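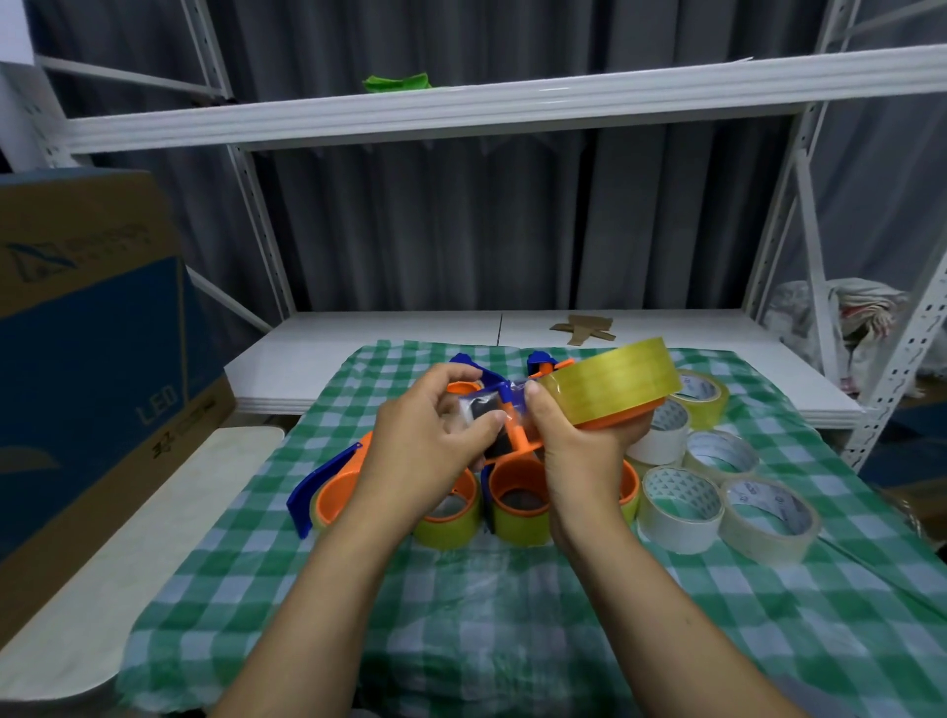 Fitting a wide roll onto a blue dispenser with an orange hub.

I have taped up a lot of boxes in my life. Six moves, two kids off to college, and about four years of selling vintage dishes out of my dining room, so the packing supplies at our house never really get put away. People keep writing in to ask how I pack plates so they don't break, and I always end up typing the same long answer, so I'm putting it all on one page along with the other odds and ends I've picked up. Take what you like!

Start with the boxes

Small ones. I know the big ones look like better value, but a big box full of dishes is a box you can't lift, and you'll find that out at the top of the stairs. I use book boxes for anything heavy (dishes, books, canned food, tools) and save the large ones for pillows, lampshades and winter coats. Grocery store boxes are fine if they're clean and still have all four flaps. I skip anything from the produce section – the bottoms get soft, and once I brought home a family of ants.

Give an empty box a good push on the corners before you trust it. If it folds in like a wet cracker, it goes out for recycling.

Paper, and lots of it

Plain newsprint is the best thing for dishes. I used real newspaper for years and then had to wash ink off every single cup at the other end. Now I buy the unprinted bundles, 500 sheets at a time, and I've never been sorry to have some left over. My sister-in-law Concetta Rinaldi swears by dish towels and T-shirts instead, and for a short trip across town I think she's right. You have to pack them anyway!

Plates go in standing on edge, like records in a crate, with a thick pad of crumpled paper under them. Wrap each one by itself, then wrap them again in a bundle of 3 or so. Bowls nest, with paper between. Cups go on top, upside down, handles wrapped first and then the whole cup. When the box is full, fill every gap with crumpled paper, close the flaps and give it a gentle shake. If you hear clinking, open it up and add more. I don't care how tired you are.

Tape that stays put

Cheap tape is the one thing I won't buy anymore. It splits down the middle, it curls back on itself, and by the time you get to the new place in August it has let go of the cardboard. Get the wide kind made for shipping. One strip down the center seam and one on each side of it, top and bottom, running a good hand's width down the ends. For anything heavy I add a strip across the short edges too.

A handheld dispenser is worth having, and I like to have more than one going so whoever is helping isn't waiting on me. Putting in a new roll is simple once you've done it a few times. The sticky side should face the box when you pull the end over the roller. If you get it backward, you'll know right away, as the tape will grab the roller and nothing will move. Push the roll on all the way, or it wobbles and the strip comes off crooked. Mind your knuckles around the teeth.

If you've lost the end of the roll, run a fingernail around slowly in good light. Still can't find it? A little flour or baby powder rubbed on the edge will sometimes show you the line. Fold the end over a toothpick when you stop for the day and you won't be hunting for it in the morning.

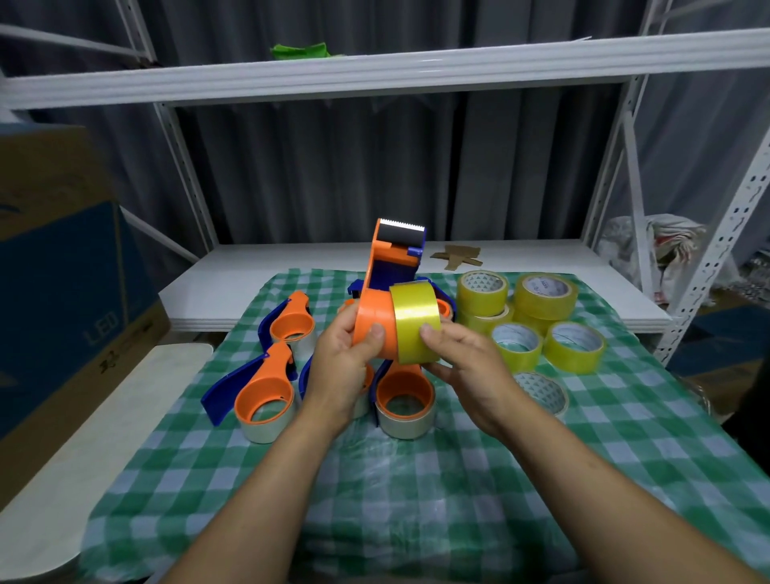 Labels you can read from the doorway

Write on two sides and never just the top, because the top disappears as soon as something gets stacked on it. I put the room in big letters and then a few words about what's inside. "Kitchen – baking" is plenty. My neighbor Barrett Sorensen numbers all of his and keeps a list in a notebook, and he did find his coffee grinder in under a minute, so I can't say a word against it.

Keep one box for the first night and put it in the car with you. Mine has toilet paper, a lamp, scissors, the kettle, mugs, sheets and the dog's bowl.

Getting tape marks off afterward

Warm the sticky patch with a hair dryer for a bit, then peel slowly. Whatever's left comes off wood or glass with a dab of cooking oil on a soft rag, left to sit while you make a sandwich, then wiped with soapy water. Try it on a hidden spot first if the wood isn't sealed. On painted walls I only use the soapy water, and I go very easy.

Flatten your empty boxes as you go, and stand them behind a door until somebody you know is moving.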